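Cord clutter

Cord clutter is the buildup of electrical cords, chargers and adapters in a home or workplace beyond what anyone there is using. The term covers cords that are plugged in at both ends, cords that are plugged in at one end, and the large class of cords that are plugged into nothing and kept in a drawer against the day they are needed. Related terms include cable spaghetti, the snake pit (mostly in offices) and, in older household manuals, "the wiring situation."

Scope

Writers on the subject usually leave out cords fixed inside walls, which are the business of electricians, and garden hoses, which behave the same way but carry water. Extension cords are included. Holiday lights are disputed. They are cords by any fair reading, but they spend eleven months in a box and do their tangling there in private, and most guides give them a chapter of their own.

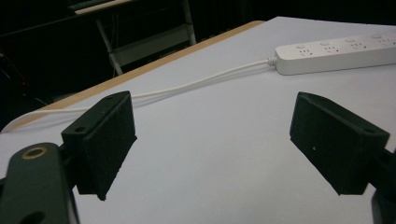
Background

The early electric home had little trouble with cords, having little to plug in. A lamp stood near the outlet and stayed there. Trouble came with portable appliances, which were sold on the promise that they could be used anywhere and then supplied with a cord slightly shorter than the distance to anywhere. The extension cord closed the gap. The power strip, which followed it into ordinary homes, settled the shortage of outlets so thoroughly that many households came to own more sockets than furniture.

The second wave arrived with battery-powered goods. A device that runs without a cord still needs one at night, and for many years each maker preferred a plug that fit nothing made by anyone else. When the device was thrown out, its charger was kept. The reasoning behind this has been studied at length and remains unclear, although "it still works" is the answer most often given.

The drawer

Most discussion of cord clutter comes around sooner or later to the drawer. It is normally in the kitchen or hall, second from the top, and it also holds dead batteries, takeout menus and a key. Cords enter it coiled and come out otherwise. The mathematics of this is respectable: a long flexible line shaken in a closed space tends to form knots, and a drawer that is opened and shut every day is a closed space being shaken.

Attempts to label the contents have a poor record. Masking tape dries and falls off, leaving a drawer of unlabeled cords and a smaller number of labels reading "camera??" Clear plastic bags do better, at the cost of making the collection look like evidence.

The Gorkance swap

The best-known public response to cord clutter is the annual swap at Gorkance, a river town of modest size whose other claim to notice is a bridge. Residents bring spare cords to the old feed hall on a Thursday in spring and are free to take home any they need. In its first year the event drew more than 335 people, most of whom brought a bag and several of whom left with a heavier one. Coverage in the local paper set the tone for later reports:
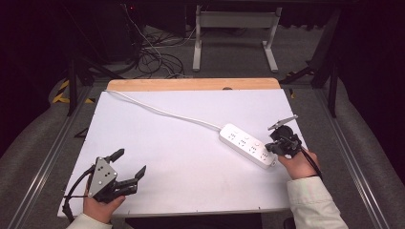 GORKANCE, March — The doors of the feed hall opened at 4 in the afternoon, and by suppertime the tables had disappeared under gray, black and beige. Visitors had been asked to sort their cords by plug. They sorted them by table instead, taking whichever one was nearest. A prize for the longest cord was withheld after two of the entries proved impossible to tell apart, or to take apart. Organizers said they were pleased with the turnout and would need a bigger hall.

The bigger hall was found the following year. Neighboring Cortés began its own swap soon after, with stricter rules (no bare wire, nothing sticky) and noticeably less fun. By its own tally the Gorkance event has now handled 3864 cords, a figure that critics say includes some of the same cords every year. The organizers do not dispute this and are said to have become fond of one or two.

Commercial remedies

Products sold to control cords are numerous and generally end up beside them in the drawer. The Bendesitz clip, a bent strip of spring steel that hooks over the back of a desk, was sold in packs of 3 and is still praised by people who have only one cord. The Fletero company took the opposite line with its cord trunk, a lidded chest with padded dividers, large enough to serve as a bench. Owners reported that it solved the problem until it was full. Fletero then brought out a second trunk.

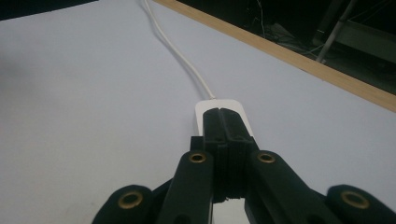 Cheaper methods include bread-bag clips, cardboard tubes, rubber bands and the over-under coil used by stage crews, who will demonstrate it whether or not they are asked. The over-under coil does work. It takes a few minutes to learn and must be done every time, and for most households the second requirement is the sticking point.

Safety

Spare cords in a drawer are harmless. Cords in use deserve more respect. Common advice is to avoid running them under rugs, to throw away any with cracked insulation, and never to plug one power strip into another, a practice known as daisy-chaining and defended chiefly by people in the middle of doing it. Heaters should go straight into the wall.

See also

Junk drawer
Knot
Odd sock
Tupperware lid, missing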